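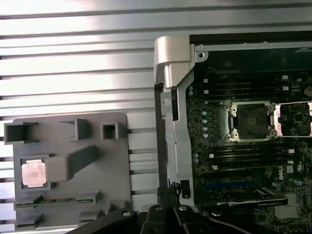
I put off opening up my old desktop for ages, mostly because the last time I did it I finished with three screws left over and no clue where they'd come from. So before I started on this one I asked my friend Natalia Ocampo, who used to mend computers in Hallham, how she keeps her bench under control. Most of what follows is hers, with a few of my own bad experiences thrown in.

Give every part a place before you take anything out. I used to put bits down wherever there was a gap (on the manual, on my knee, once in a saucer), and I'd spend more time hunting than fixing. A tray or plate with proper pockets is lovely for this. The processor sits in its own square, a memory strip lies in a long slot, and nothing slides about when you lean over to reach the screwdriver. If you haven't got one, an egg box does nicely for screws, and a folded tea towel is NOT a good substitute, as the fluff gets everywhere.

Lay the case flat on its side with the panel off and the board facing up. I know it's tempting to work with it standing, but you'll drop a screw down the back and then you'll be shaking the whole thing like a money box!

Keep your parts right beside the case, on the side of the hand you use most. Mine had always been behind me on the windowsill.

Unplug it at the wall, obviously, and touch some bare metal on the case before you handle anything. Hold memory by its ends and keep your fingers off the gold edge. On most boards there's a little latch by the slot, so push that open first and don't tug. When the strip goes back in, line up the notch and press until it clicks. It needs a firmer push than you'd think.

Processors want even more care. Lift them by the sides, straight up, and never slide them across the worktop.

For dust I use a soft 10 mm paintbrush and a can of air in short puffs. Do it before you start swapping parts, preferably outdoors. I did mine in the kitchen in April and was wiping down the toaster until teatime.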